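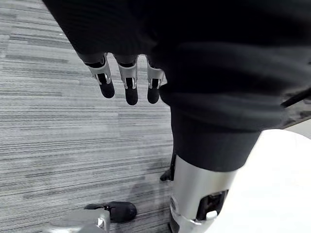
Three fingertips below a fold of dark fabric.

Radio Lashari
Minutes of the September meeting of the editorial board

Present: Bakari Khaemba (chair), Fathima Akanda (news editor), the head of technical service, the evening program editor, the representative of the Jomen studio (by telephone), the secretary (minutes).
Apologies: the representative of the Tredska office.

The meeting was opened by the chair at 4:10 p.m. The agenda was accepted with one change: the point about the music archive was moved to the next meeting on request of the evening program editor.

1. Minutes of the previous meeting

The minutes were approved after a correction. Under point 4 it was written that the board "refused" the proposal for a shared news bulletin with Tredska. The correct word is "postponed". The secretary will change this in the file copy and send the page again to all members.

2. Press seats in the Jomen council

Fathima Akanda reported on the new rule of the Jomen town council. From now on, a reporter who wants to record the sound of an open session has to register before noon of the day before. Until now it was enough to show the press card at the door. The rule says also that each station gets 2 seats, and that recording equipment may be placed only on the side table.

She has written to the council office and asked what happens when the agenda is published after noon, as was the case already in the summer. The answer was polite but did not say anything on this question.

The Jomen representative said that in practice the staff at the door are friendly and still let our reporter in. The chair answered that he is glad to hear it, but a station cannot plan its news on the friendliness of the door. If another person stands there next month, we have nothing in writing.

There was a longer discussion whether we should protest alone or together with the other stations and the weekly paper. The evening program editor was for a joint letter. The head of technical service asked that the side table is mentioned in any case – it has no power socket and it stands next to the ventilation, so the recordings have a strong noise and some of them could not be broadcast.

Decided: Fathima Akanda writes a draft of a joint letter and sends it first to the paper. The letter asks for a registration time which is connected to the publication of the agenda. The side table is mentioned in a separate paragraph. Until there is an answer, our reporters register for every session, also for the ones we do not plan to cover.

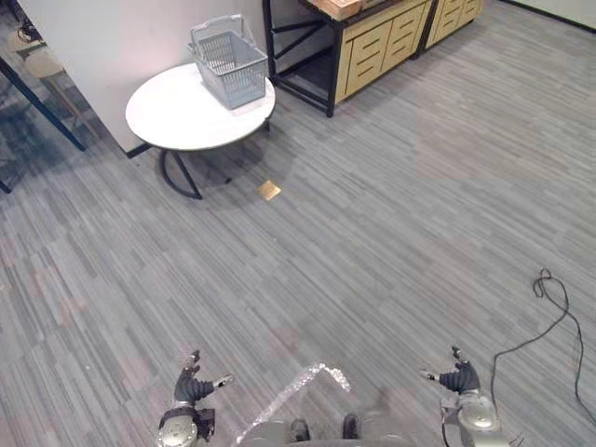
The Jomen representative asked who should do the registering when the reporter is on leave. It will be the newsroom desk in Lashari, by e-mail, with a copy to Jomen.

3. Complaint about the morning news

A listener from Gornier complained in writing about our report on the closing of the bus depot. According to him we gave the word only to the bus company and not to the drivers. The chair played the report for the members.

Fathima Akanda explained that the drivers' spokesman was called before the broadcast and did not answer. This was not said in the report, and she thinks it should have been. The other members agreed with her. The evening program editor added that the drivers were on air in his program on the same evening, but a listener of the morning news cannot know this.

Decided: The complaint is accepted in part. A short note will be read in the morning news and put under the report on our website. The listener gets a personal answer signed by the chair. For the future, if one side could not be reached, this is said on air in one sentence. The sentence "was not available for comment" should be used only when we have tried it more than once.

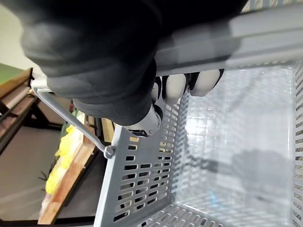
A hand at the thin gray handle of a light gray plastic basket.

4. Keeping of recordings

The head of technical service presented his paper on the keeping of recordings. At the moment we keep the full broadcast sound for 26 days and delete it after that by an automatic process. The license asks for a longer time if a complaint is open, and this is today done by hand, which means that somebody must remember it. In the case under point 3 it was remembered, but late.

He proposes to keep everything for 62 days. The storage we have is enough for this if the old test files are removed. No new purchase is needed this year.

The chair asked who has access to the recordings. At present everybody with a newsroom login. Fathima Akanda was not comfortable with this, as the full sound contains also the telephone calls from the studio before the callers go on air. After some discussion it was found that these calls do not need to be kept at all, and the head of technical service will check if the studio line can be left out of the recording.

Decided: The longer period is accepted. Access is limited to the news editor, the chair and the technical service. Other colleagues ask in writing.

5. Relay in Gornier

The technical service informed that reception in the lower part of Gornier is still weak in the evening. The antenna was checked and is in order. The reason is probably the cable to the second amplifier. The part is ordered. The board took note. 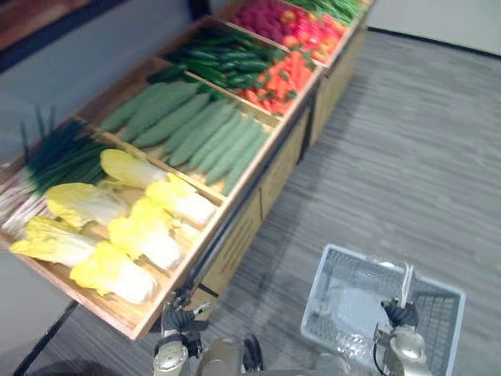

Napa cabbages in the wooden produce bin.

6. Exchange of reports with Tredska

Postponed again, as the Tredska representative could not be present. The chair asked that the open questions are collected before the next meeting, mainly who corrects a shared report when there is a mistake in it, and in whose name. Bakari Khaemba will call the Tredska office himself.

7. Other matters

The evening program editor reminded that the reading of names of places in the minority language must be the same in all programs. The old list is from before the renaming of several streets. He will bring a new one.

The Jomen representative asked for a second headset. Approved.

Next meeting: same room, 4:00 p.m. Points for the agenda should reach the secretary in writing, and documents for point 6 also.

The meeting was closed at 5:50 p.m.

Minutes: the secretary
Seen and approved for sending: B. Khaemba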